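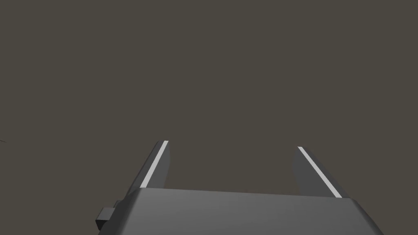

4.3 Checking the simulated wrist camera

Complete this section after the arm model loads without errors (section 4.2) and before you start the Prira planner. The procedure sets the wrist camera pose, confirms that the gripper appears correctly in the rendered view, and builds the self-mask used by the perception node.

Before you begin

The Trilta simulator must be running with physics paused. The wrist view should show both fingers spread apart with nothing between them, against a plain surface. If an object is attached to the gripper, detach it from the Objects panel first.

Set the camera pose

1. Open Sensors > Wrist Camera and set Parent Link to the palm link. Do not use the tool flange. The flange frame does not include the gripper adapter offset.

2. Set Near Clip to its lowest value. A high near clip plane cuts away the part of the palm housing closest to the camera, and the mask will have a hole in it.

3. Select Apply, then Render Once.

4. Compare the result with the view at the head of this section. The palm housing enters from the bottom edge, slightly right of center, and the fingers lean toward each other as they extend away from the camera. The right fingertip sits a little lower than the left one.

Note: The small gray block at the lower left belongs in the view. There is no matching block on the right. Do not move the camera to make the view symmetrical.

5. If the fingers point down in the image, set Roll Offset to 180 degrees and repeat step 3.

Build the self-mask

The self-mask tells the Stasov perception node which pixels belong to the robot. Masked pixels are dropped before the depth image is converted to a point cloud.

6. Open Perception > Self-Mask and select New.

7. Set Source to Geometry. The Color option is kept for older projects and gives poor results here - the pale strips along the finger edges are far brighter than the plates beside them, and the threshold tends to split each finger in two.

8. Set Samples to 1000. The tool moves the fingers through their full travel and takes the union of all the silhouettes.

9. Select Build. Progress is shown in the status bar. Do not resume physics until the status changes to Ready.

10. Turn on Show Overlay. The overlay must cover the housing and both fingers, including the tips. If it stops short of a tip, increase Dilation by one pixel and build again.

Caution: Do not set Dilation higher than needed. An oversized mask removes valid depth points between the fingers, and the planner may close on an object it can no longer detect.

11. Save the mask in the project folder. The file name must match the gripper name in the robot description.

Connect the planner

12. In the Prira configuration file, set self_mask to the saved file and mask_timeout_ms to 700.

13. Restart the planner and watch the log. Code 2353 means that the mask was loaded and its resolution matches the camera.

If the log shows code 2785 instead, the mask was built at a different resolution. Return to step 6. Scaling an existing mask is not supported.

Note: On projects imported from Betancur, the camera frame uses Z up instead of Z forward. Run the frame converter before step 1. A mask built in the wrong frame still loads and reports no error.

Repeat steps 6 to 13 whenever the finger geometry, camera pose or image resolution changes. Changes to lighting or surface color do not require a new mask if Source is set to Geometry.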